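Teaching soft stuff by hand – squeeze or pinch?

rosalia_s
Started recording cap pickups with the handheld gripper this week, goal is 300 good demos before June. I squeeze the crown from both sides, lift, set it down a bit to the left. My problem is that every grasp ends up slightly different and I can't tell if that's good variety or just me being sloppy! 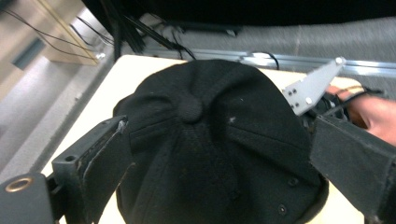
Oh, and I go in from above every time. Should I mix in some side approaches, or keep it boring until the first policy trains?

indrek.parn
Keep it boring. I recorded 384 towel folds with every angle I could think of and the arm just dithered over the table. Redid it with one approach and slow hands, much better.

zarkville_jj
Gotta disagree with Indrek – one approach gets you a robot that works in one spot. Move the cap around and turn it between takes, then let your wrist follow. Sloppy is fine, hesitating isn't. If you stop midair to think, toss that take.

indrek.parn
Moving the cap, sure. I meant don't change the strategy. And I'd pinch the brim, personally, the crown goes all squishy on you.

rosalia_s
Tried the brim! It droops and swings on the way up, and I hated it. What about doing this by remote control instead?

zarkville_jj
I did 12 takes that way and wanted to lie down. No feel for how hard you're squeezing. Stay with the handheld.

rosalia_s
Ok, crown it is, cap in a new spot each take. Will post when I've trained something.

Recent threads
Foot pedal for start/stop recording
Vumero jaw pads wearing out
How slow is too slow when demoing?
Tritudis export drops the last second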